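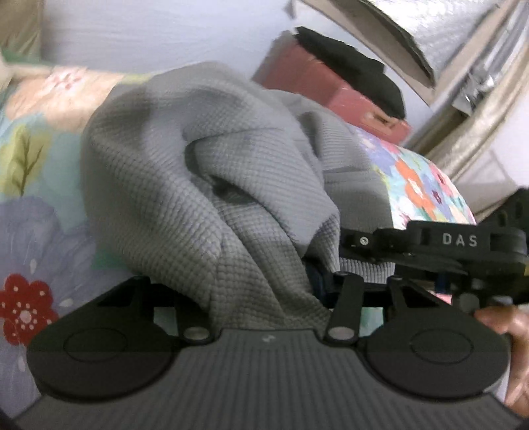
How many times does a task have to be shown before the robot can be trained on it?

Around 40 good demonstrations are enough for a first training run on a single task with a single type of item. Mixed items, such as a pile with cloths of several sizes, need more, and the guide to multi-item tasks gives the method for working that out.

Section 4. Showing a task by hand

This section covers recording demonstrations with the Pravton hand-held gripper. For remote control of the arm with the Floreo handset, see Section 5. The two methods can be used for the same task, but their recordings must be kept in separate task folders until the merge step in Section 7.

You should already have completed Section 3 (charging, pairing and calibration). If the gripper has been dropped or its finger pads have been changed, calibrate it again before going on.

4.1 Before you start

1. Choose one task and write it down in a single sentence. "Pick up a cloth from the bed and put it in the box" is suitable. "Tidy the bed" is too wide and should be split into several tasks.

2. Decide where the task begins and ends. The start is normally the gripper held still and open, clear of the items. The end is normally the gripper open again, with the item let go.

3. Leave ordinary household things where they are. The robot will have to work among them. Only take away items that could be damaged or that show personal details.

4. Put on the room lights you normally use. Avoid recording with direct sun moving across the work surface.

5. Roll long sleeves back to the elbow and take off any loose bracelets.

Note: Patterned bedding, rugs and tablecloths can stay. If every demonstration is recorded on the same pattern, the robot may do poorly on a plain one. Record at least one session on a different cover.

4.2 Holding the gripper

1. Hold the gripper from below and behind, with your fingers curled round the side of the body.

2. Keep your fingertips out of the gap between the pads and away from the linkage arms.

3. Squeeze slowly until the pads meet, then release. Do this a few times. The movement should be smooth in both directions.

4. Check the opening shown on the base unit. It should read 0 with the pads together and 87 with the gripper fully open. If either reading is out by more than a little, go back to the calibration steps in Section 3.

CAUTION: The linkage arms can pinch skin when the gripper closes. Do not let children use the gripper.

CAUTION: Do not carry the gripper by its mounting bracket. Bending the bracket changes the camera angle and all later recordings will be wrong.

4.3 Recording one demonstration

1. On the base unit, open the task folder and press Ready. Wait for the single tone.

2. Hold the gripper still, fully open, for two seconds.

3. Press Start. Move towards the item at a steady pace, a little slower than you would with your bare hand.

4. Line up both pads with the part you mean to grip. On cloth, aim for a raised fold or a loose edge. A flat area is hard to pinch and tends to slide away from the pads.

5. Close the pads fully on the cloth. Pause briefly before lifting.

6. Lift straight up until the cloth is clear of whatever is under it, then move across to where it is going.

7. Lower the cloth, open the pads, and draw the gripper back without brushing against the item.

8. Hold still for two seconds and press Stop. A double tone means the recording has been saved.

9. Put the item back in a different place and a different shape before the next demonstration. Drop it, bunch it, turn it over. Do not lay it out neatly each time.

Note: Keep your free hand away from the work. If you steady the cloth with it, the robot will learn a task it cannot do with one gripper. Tasks that really need two hands are recorded with two grippers, as described in Section 6.

Note: Recordings longer than 70 seconds are split automatically, and the second half cannot be used for training. If your task regularly runs over, divide it into two tasks.

4.4 Soft items

Cloth, towels and clothing change shape as they are gripped, so they need more care than boxes or bottles.

Thick or textured cloth. Waffle weaves and towelling usually grip well, but the pads may catch a single layer where you meant to take two. Decide which you want and keep to it for the whole task. If it does not matter, say so in the task sentence ("any part of the cloth").

Thin cloth. Approach at a shallower angle and push the cloth gently until it rises between the pads. Then close.

Items lying on other fabric. Watch that the pads do not take up the bedding as well. If they do, open them, back off, and try the grip again in the same recording. One corrected grip is useful to the training. More than two in one recording should be discarded.

Items hanging down after the lift. Raise the gripper high enough that the lower edge does not drag. Where there is not enough height, drag it on purpose and do so every time.

4.5 Checking and discarding

Check the recordings after every nine demonstrations and again at the end of the session.

1. Open Review and play each recording at double speed.

2. Discard any recording in which:
- the item was dropped and left
- your free hand or another person touched the item
- the picture is blurred for most of the approach
- the pads were outside the picture when they closed
- the tracking mark turned red at any point

3. Keep recordings that are slow or a bit clumsy, provided the item ends up in the right place.

4. Press Confirm. Discarded recordings stay in the bin until you empty it, and can be brought back from there.

It is better to have a second person do the checking. At the Rirkasbridge test flat, Ritu Chaturvedi recorded the bedding tasks and Benedek Rácz reviewed them, and he threw out several that she had thought were fine. In most of those the sleeve of her jumper had covered the camera at the moment of gripping.

4.6 More than one operator

Different people grip things differently. This does no harm as long as everyone follows the same task sentence and the same start and end positions.

1. Give each operator a separate profile under Settings > Operators.

2. Have the new operator watch three saved recordings before making any.

3. Share the demonstrations out fairly evenly. If one person has made nearly all of them, the robot will copy that person's habits, including the bad ones.

Left-handed operators should tick Left hand in the profile. Nothing on the gripper needs to be changed.

4.7 Problems while recording

The tracking mark turns amber.
The gripper is moving too fast or the camera is too close to a plain surface. Slow down. If you are working near a bare wall, turn so that part of the room is in view.

The tracking mark turns red.
Tracking has been lost. Press Stop, discard the recording, hold the gripper still until the mark is green, and begin again.

Tracking is lost near shiny things.
Foil, mirrors and polished metal can confuse the tracking when they fill much of the view. Try approaching from another side. Move the shiny item only if that does not help.

The cloth slips out of the pads.
Wipe both pads with a damp cloth and let them dry. Do not use polish or washing-up liquid. If they still slip, check for wear and fit the spare pair.

The gripper does not open fully.
Look for threads or lint round the linkage pins. Switch the gripper off before removing them, and use your fingers or plastic tweezers. Do not oil the pins.

No double tone after Stop.
The recording was not saved. Check the free space on the base unit. If there is space, restart the base unit and make the demonstration again.

4.8 Ending the session

1. Press Close session and wait for the copying bar to finish. Do not switch off the base unit while it is moving.

2. Write a short note in the session box: the room, the items used, and anything unusual. "Blue cover, two cloths, curtains shut" is enough.

3. Switch off the gripper and place it in the Castellanos charging cradle with the pads open. Storing it with the pads closed wears a flat spot in them.

4. If you have reached the number of demonstrations you need, go on to Section 7. If you also want to add recordings made by remote control, go to Section 5.

Section 4 last revised Wednesday, February 17, 2021. Revision by Sum-yee Yeh, checked by Dineo Van Wyk. Changes: new step on free-hand use in 4.3; list of reasons for discarding extended in 4.5.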